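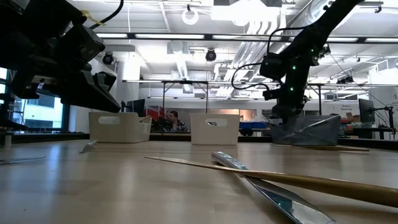
Sorting and Packing Assistants (two part-time positions)
Vorell Trim & Display, Neltwood

Last updated: 2020-08-29
3 minute read

Do you like the moment when a messy table turns into a clear one? So do we, and we'd love to have you with us this fall!

Vorell is a small rental shop for trim and display pieces. We lend out gold rods, silver strips, stands, edging and all the odd shiny bits that go into store windows, school stages and banquet rooms. Everything comes back to us mixed together after an event, and it all has to be sorted, checked and packed again before it goes out the door. That happens at the packing table, and the packing table is where you'd be working.

We're hiring two people to start in September. The season's stock is 1,460 pieces, packed into 52 sets, and every one of those sets crosses the table before the holiday bookings begin. It's a lot of handling, and it's surprisingly pleasant work (the gold pieces look wonderful under the lights, even after you've wiped down your hundredth).

What you'll be doing

Unpack returned sets onto the light wooden table and spread the pieces out so you can see what you have.

Sort by finish first, then by shape. Gold rods go with gold rods, tapered ones apart from straight ones. Silver strips are sorted by width, and anything with a patterned section gets its own pile.

Check the mirror-like pieces for scratches and fingerprints. Wipe what can be wiped and put a paper tag on what can't.

Pack small pieces into the white plastic bins and the longer, slimmer ones into the soft gray containers. The bins have handle cutouts, so they're easy to carry to the shelves. Please don't stack anything on top of a soft container, full or empty.

Fill in the set card. If a piece is missing, write it down and keep going. Someone in the office follows up with the customer.

Clear the table at the end of your shift. The next person should be able to start right away.

Who we're looking for

You don't need any experience in rentals, theater or retail. We'll teach you the names of the pieces, and there's a labeled sample board to look at until they stick. What helps most is a good eye for small differences, since two silver strips can look identical until you lay them side by side. If you're the person in your house who straightens the silverware drawer, please apply!

You should be comfortable standing for part of a shift, although there are stools and plenty of people use them. You'll lift bins weighing a few pounds. Long rods need two hands and a look over your shoulder before you turn. We provide cotton gloves in several sizes and you can bring your own if you like a certain fit.

Basic reading and writing in English is needed for the set cards. Spanish is welcome too, as many of our customers on the Cortés Street side of town prefer it.

Hours and pay

Each position is 65 hours for the month of September, with the schedule worked out together before you start. Mornings and afternoons are both available, and we're happy to plan around classes or school pickup. Training time is paid at the same rate as everything else. The hourly rate depends on your experience and we'll tell you the number on our first call, before you spend time on an interview.

There's a good chance of more hours later in the year, when the holiday sets start coming back. We can't promise them yet.

Where we are

Our workroom is on the ground floor of the old Nelton building in Neltwood, entrance from the parking lot. The bus stops across the street. Bike racks are by the loading door, and there's a kitchen with a decent coffee maker and a fridge shelf for each person.

How to apply

Write us a short note telling us when you're free and why this sounds like your kind of work. A resume is fine if you have one, and we'll read your note just as carefully without it. You can drop it in the mail slot by the entrance or hand it in at the front desk while we're open. Please include a phone number.

We'll invite people in for a short paid tryout at the table: one returned set, one set card, and as many questions as you want to ask. Wear closed shoes and leave rings and bracelets at home, please, as they scratch the silver.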